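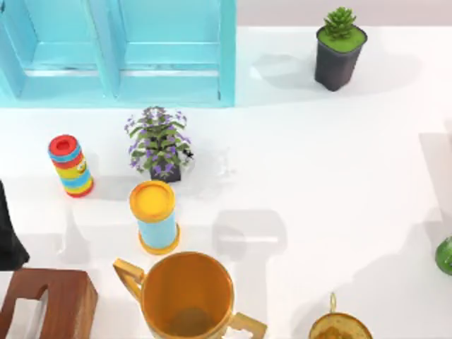
R. Majumder

Chapter 10
Choosing a Tabletop Simulation Package

Chapters 8 and 9 dealt with arms you can bolt to a bench. A good part of the work in a small automation shop now happens before any arm is bought, inside a simulated room on a desktop computer. The software for this is sold in packages, and the packages differ more than their sales pages suggest. In this chapter we take one of them, the Florcombe Tabletop Kit from Prurkano, and go through it the way a buyer should.

The kit has three parts: a scene builder, a library of household objects, and a set of arm models with their controllers. It is sold by the seat, with a trial period of 60 days. The trial version is complete except that finished runs can't be exported.

10.1 What a scene has to contain

A beginner's first scene is usually a bare table with one cube on it. An arm that can pick up that cube has been tested on very little. Real tables are crowded. A pitcher stands close to a teapot, a houseplant spreads its leaves over the space beside it, and a shelf takes up a whole corner where the arm would like to swing.

Look at the white table that opens the chapter and consider the shapes on it. The light blue container with the yellow lid is a plain cylinder and gives a gripper few surprises. The flowering plant is much harder. Its leaves hide most of the pot, so a program that looks for the pot's outline will find only a small part of it. The large golden pitcher has a wide mouth and angular metal parts on two sides, and a grasp planner has to decide which of these to use, if any.

Shadows matter too. The arm itself throws a shadow on the table, and a vision program trained only under flat light may take a dark patch for an object. When you compare packages, check that shadows can be turned on, softened and moved. Florcombe allows all of this from one menu - a small thing, but it saves a good deal of time.

10.2 The object library

The library comes in 17 groups, among them kitchenware, plants, toys and storage. Each object has a visible shape and a collision shape. The second is the one the physics engine uses, and it is often simpler than the first. For a jar this does no harm. For a leafy plant it can mean that the gripper stops in what looks like open air.

We found the kitchenware well made and the plants uneven. Handles on the pitchers and pots can be gripped as drawn. Several of the plants are wrapped in a single rough hull, and we had to replace it by hand before the results made sense. Prurkano supplies a tool for this, described in section 10.4.

10.3 Cost and support

Price per seat is only part of the cost. Add the graphics card, the yearly renewal and the hours needed to learn the scene builder. At the Welville training lab, where the exercises for this book were tried out, new users needed nearly 11 hours before they could build a crowded table without help. Questions sent to the support desk were answered in writing, usually by the next morning.

Before reading on, install the trial version and open the scene builder. Place a shelf, two plants and at least one tall vessel on a table, and save the scene under your own name. You will need it for the first exercise in section 10.4.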